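RITANCE COMMUNITY WORKROOM
Minutes of the Furnishings and Use of Space Meeting
Nov 9, 2021

Present: seven members. Apologies were received from two members.

1. Minutes of the previous meeting
The minutes were approved with one correction. Under item 4, "shelving" should read "shelf brackets."

2. Matters arising
The replacement door closer has been fitted. The key list has been updated and a copy is held at the front desk. The question of bicycle storage was carried over to the next meeting.

3. Work tables
The meeting reviewed the condition of the white tables in the main workroom. Members noted that the tops are marked in several places and that the ordinary spray cleaner has made little difference. A quote has been received from Camomari for resurfacing at a cost of $1,375. Tipoki has offered new tops of the same size but has not yet given a price in writing.

Several members felt that the tables remain fit for use and that resurfacing should wait until the new budget year. One member asked that the marks be treated with a mild paste cleaner first, on one table only, and that the result be reported. This was agreed.

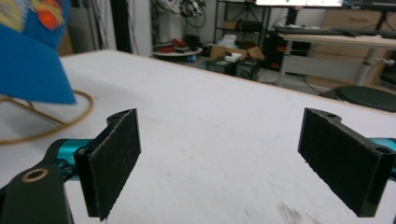 White tabletop in the main workroom, showing gray smudges and scuffs. Blue panel and wire stand at left.

It was further agreed that cutting mats must be used for all knife work and that paint and glue are to be kept to the bench by the sink. A notice to this effect will be posted.

Action: Secretary to obtain a written price from Tipoki. Facilities lead to arrange the cleaning trial.

4. Clutter at the back of the room
The meeting discussed items left beyond the tables. Users have complained that they cannot reach the rear outlets without moving other people's belongings. The following was agreed:

All items left in the room are to carry a label with the owner's name and a date.
Unlabeled items will be moved to the storage closet and held for 13 days.
Tools belonging to the workroom are to go back in their drawers at the end of each session.

A proposal to hire a second storage closet was not supported.

Action: Facilities lead to supply labels and post the dates for collection.

5. Supplies
The order with Cineck was confirmed: 144 felt pads for chair legs and 200 labels. Delivery is expected before the end of November. The meeting asked that future orders be placed through the Secretary so that invoices can be matched to the account.

6. Hours of use
A request to open the main workroom one additional evening was considered. Members supported the request in principle but noted that heating would need to be adjusted. The matter was referred to the building office for a reply.

7. Other business
A member reported that the light above the sink flickers. This will be added to the repair list. The first-aid box was checked and found to be short of adhesive bandages and eye wash.

Action: Secretary to restock the first-aid box.

8. Next meeting
The date will be set by the Secretary and sent out with the agenda. Items for the agenda should be submitted in writing.

The meeting was adjourned at 8:40 p.m.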